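So I finally caught up on Pladley this week, and I have feelings. If you're still behind, skip down to the question at the bottom, which is safe (mostly).

Episode 6 is the one where Asta goes back to the ferry office and finds the ledger with a page torn out. I'd been grumbling since the premiere that the ledger was going nowhere, and then it turned up in the last two minutes and I yelped loud enough to wake the dog! I still think Mulik has it. Look at how he keeps changing the subject whenever anyone brings up the night of the fire. And that long dinner, with the two of them passing the bread back and forth and saying nothing? Best thing the show has done so far.

I'm less sold on the Lukumay storyline. The hotel stuff is gorgeous to look at, but room 201 has been locked for four episodes now and I'm running out of patience. Open the door already!

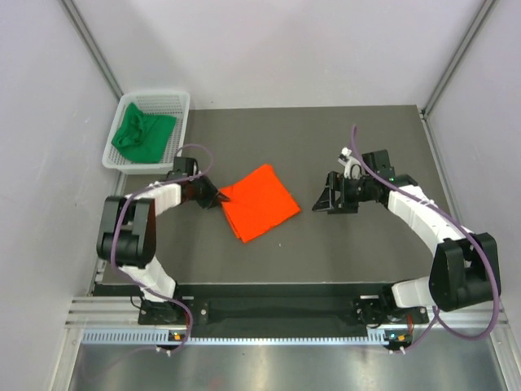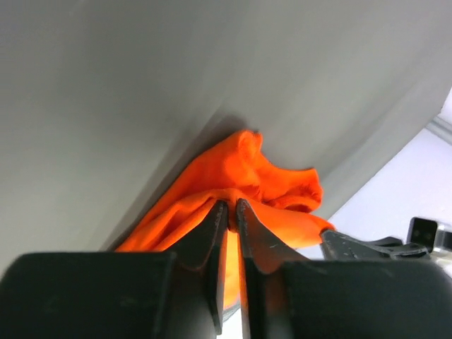

Is Pladley getting a second season?

It hasn't been renewed yet, but the writers have started on new scripts, and a decision is expected in June. The first season runs 8 episodes, so there are two left to go, and the finale is a long one.

My guess for the finale is that the torn page has Asta's own name on it. She was 19 the summer of the fire, and the show keeps skipping over that whole year (even the flashbacks jump right past it). A couple of you wrote in to say the mother did it, and I went back and watched the pilot again with that in mind. The scene with the wet boots looks pretty bad for her. Keep the theories coming, and please put spoilers in the subject line if you've seen the next one early.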